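**The Shared Table, again**

June 2019 marks 11 months since we agreed that the brown table would be kept clear at the end of each day. I have reread the agreement. It is a good agreement. It uses the word "clear" twice and leaves little room for interpretation, and we have interpreted it anyway.

The current residents are a green cloth, a wooden box with a slot in the top and a little drawer that seems to live half open, and something shiny from the kitchen family. The cloth was bought for wiping. It has since been promoted to furnishing.

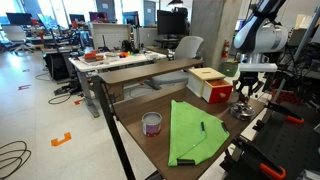 The Fimley cupboard was supposed to fix all this. It has 6 shelves, every one of them labeled in January by people who were in a very good mood, and it now holds the good scissors, a bag of other bags and a kettle with no cord. Things go into the Fimley cupboard. I have yet to meet anyone who got one out.

So, a modest proposal. Cloths get folded and go on the second shelf. Anything with a lid goes back to the kitchen with its lid. The slotted box can stay, on condition that its drawer is pushed shut by whoever was in it last, and that we stop putting suggestions through the slot. I emptied it for the last newsletter and found 2 notes, both asking for a bigger table.

A bigger table has been priced, by the way. The one in the Meratex catalog comes to 568 before delivery, and I think we all know what would be on it by lunchtime.

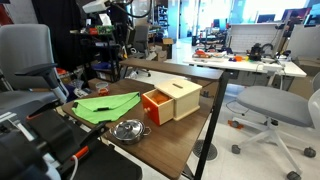 Radomir Yordanov writes that he has read the above and objects to the word "furnishing." The cloth, he says, is left out so that people will use it, and a cloth folded on a shelf wipes nothing. He would also like it known that he pushes the drawer in every evening and finds it open every morning, and that he has stopped taking it personally.

His objection is noted. The second shelf will be ready for the cloth on Monday.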